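Grotik – fichas de objetos domésticos en español, con sus variantes de nombre

Última actualización: 31 de julio de 2018

Resumen

Grotik es una colección de 793 fichas que describen objetos pequeños de la casa: recipientes, portavelas, hueveras, saleros, cajas, ceniceros, floreros y otras cosas de estantería. Las fichas vienen de los catálogos internos de dos tiendas de segunda mano, Bramwell y Cimwood, que cedieron sus textos después de borrar precios y datos de clientes. El interés de la colección es lingüístico. Quería saber con qué palabras una persona describe un objeto cuando no conoce su nombre, y cuántas veces otra persona elige para el mismo objeto una palabra distinta.

Comencé este trabajo como ejercicio para mejorar mi español y después creció. Pido disculpas por las expresiones mías que no suenan naturales. Las fichas, en cambio, conservan la escritura de sus autores, también con las faltas.

Contenido

La colección tiene 2 archivos:

fichas.csv – una línea por ficha, 13 columnas, separador punto y coma, UTF-8
variantes.csv – 1156 variantes de nombre, cada una con el identificador de su ficha

Las columnas que más se usan son id, origen, nombre_principal, texto, forma, color, material y duda. La columna duda vale 1 cuando el autor de la ficha escribió una palabra como "quizás", "parece" o "tipo". Las columnas que empiezan por aux_ las uso yo para ordenar y se pueden ignorar.

Un objeto puede tener más de una ficha, si pasó por las dos tiendas o si volvió a entrar en la misma. En estos casos el campo grupo es igual. No intenté fusionar las fichas, porque la diferencia entre ellas es justamente lo que interesa.

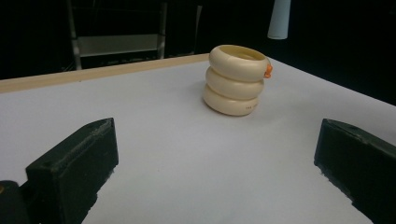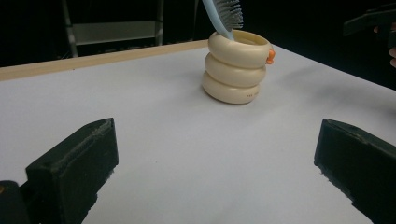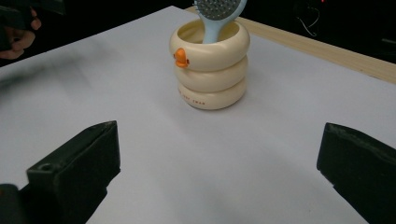
La columna forma fue la más difícil de normalizar. Los autores mezclan geometría ("cilíndrico"), comparación ("como un barrilito") y figura ("con forma de gallina") en la misma frase, y a veces las tres se contradicen. Decidí guardar solamente la primera expresión de forma que aparece en el texto y pasar las siguientes a variantes.csv. Con un recipiente color crema de tres anillos apilados, como el de las fotos, un autor escribirá "de anillos" y otro "ondulado"; y quien se fije en el pequeño pico naranja de la tercera escribirá "pato", aunque el resto de la ficha hable de roscas. Ninguna de las tres soluciones es un error para nosotros.

Con los colores el problema es menor. "Crema", "marfil", "hueso" y "blanco roto" están guardados como los escribió cada autor. Existe una columna aux_color con un valor simplificado, pero la hice deprisa y no la recomiendo para estudiar los tonos claros.

El material se anota solamente si la ficha lo dice. Muchas fichas no lo dicen, y el campo queda vacío. Por favor, no interpreten el vacío como "desconocido para la tienda": en Cimwood el material se escribía en una etiqueta aparte que no recibimos.

Cómo se prepararon los datos

Las fichas de Bramwell estaban en hojas de cálculo y se importaron directamente. Las de Cimwood estaban escritas a máquina; las copié a mano en enero y las revisé una segunda vez con la herramienta Flistau, que compara dos transcripciones y marca las diferencias. Cuando el original era ilegible puse [?] en el lugar de la palabra.

Las abreviaturas se dejaron sin desarrollar ("c/tapa", "s/asa", "pq."). Hay una lista al final de variantes.csv – son las líneas con id que empieza por AB.

Limitaciones conocidas

El vocabulario es de dos tiendas y de pocas manos, por eso no representa el español general. Hay palabras regionales que no supe clasificar y que dejé sin marca.
"Portavelas" y "candelero" se usan como sinónimos en Bramwell, pero no en Cimwood.
Algunas fichas describen un juego completo y otras una pieza suelta del mismo juego. El campo grupo no distingue esta situación.
El orden de las fichas es el de la copia y no tiene relación con la fecha de entrada del objeto.

Uso y licencia

Los textos se pueden usar y modificar libremente si se menciona el nombre de la colección. Para citar basta con "Grotik, fichas de objetos domésticos". Si encuentran un error de transcripción, envíen por favor el id de la ficha y la palabra corregida; los cambios en las columnas aux_ no hace falta comunicarlos.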